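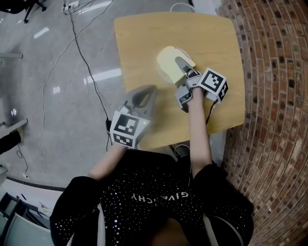
2024-06-15

**To:** Weidong Cheng
**Re:** Plindanholm shared garden, progress to date

You asked for a plain account of where the garden money has gone and whether the second payment should be released. My view is that it should wait.

The ground work is finished. The old paving on the Cendesberg side has been lifted, the soil brought in, and nine raised beds built along the south wall. They look good and seem well made. I walked the site with the contractor, Zamell, and found no fault with the corners or the paths between the beds.

My doubts start with the water. The proposal promised four tanks fed from the roof of the hall. Two are in place. Zamell says the other two are on order, which is what I was told the last time I asked, and I have yet to see an order number. Until they arrive the beds are being watered by hose from the hall kitchen, and the hall is paying for it. That cost appears nowhere in the budget.

Then there is the question of who the garden is for. The application spoke of "wide local interest" and quoted a survey. I read the survey. It asked people if they would like a garden near their home, and most of them said yes, as I would have. It did not ask if they would dig. Most of the beds have been taken by people who already had plots at Dong Lane and wanted more room. I have nothing against them, and their beans are doing well, but the grant was meant for households with no outdoor space. Two such households have signed up so far. Both heard about it from a neighbor. The leaflets were printed and are still in a box in the hall office.

The school visits have not begun. I am told they will start in August, when the school is closed. I have asked for that date to be looked at again.

Spending is within the limit, but that tells you little while half the tanks are unpaid for. The tool shed came in under its estimate because a smaller one was bought, and it won't hold the wheelbarrows.

What I would want to see before more money goes out:

- a delivery date for the missing tanks, in writing
- the leaflets handed out on the Cendesberg estate
- a waiting list that puts people without gardens first
- a figure for the hall's water

Zamell has agreed to the first. The garden group wants to talk over the third, and I expect some argument. I'll send their reply on to you with the water bill attached.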